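The Bowl Problem

By Zofia Laskowska

I have now spent 14 afternoons of my life picking up bowls with a pair of plastic-bag-thin instructions and two mechanical grippers, and I can tell you which bowls I like. I like the ones that come one at a time.

I got into this through Krajewska, a small research group in Lallinbridge that teaches robot arms to tidy up. The old way to do that was to steer the arm itself, with a joystick or a second arm, and it was miserable. Slow, jerky, and you needed the robot right there in the room. So the group does what a lot of labs do now and takes the robot out of it. You hold a gripper in each hand, each one carries its own camera, and you just do the chore. Later, software works out how the grippers moved and the arm learns to copy you. I was at it within minutes (badly, but still!).

The question the group wanted answered was a narrow one, and I loved it for that. Does it help to learn in messy places? They had 2,115 recordings when I joined. One batch came from a clean lab bench with only the dishes on it. The other came from people's homes, on their own tables, with all their stuff left wherever it was. Then they trained the same program, which they call Kendar, on each batch and set it loose in 3 kitchens it had never met.

The bench version looked gorgeous on the bench. Put a patterned tablecloth under the bowls and it went to pieces, reaching for flowers, closing on air. The home version was clumsier everywhere and still got the bowl far more often. It needed only 653 recordings to pull ahead, and I heard a grown scientist whoop in a hallway over that number.

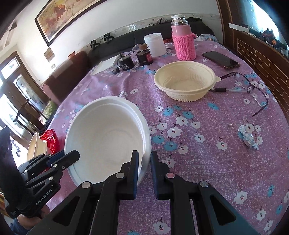
One finger inside, one finger outside: the gripper at the rim of a stack of disposable bowls.

Stacks are where both versions struggle. If you want one bowl, the inside finger has to catch a single wall, and the walls are thin and sit so close together. I'd squeeze and get the whole pile, or two, or a sad crunch. My failures went into the set along with everything else, labeled as failures, and the group is now arguing about whether they help or hurt. I have my own opinion, given how many of them are mine.

The next round starts in June, with cups. I've signed up, and I've been practicing on my own shelf with kitchen tongs.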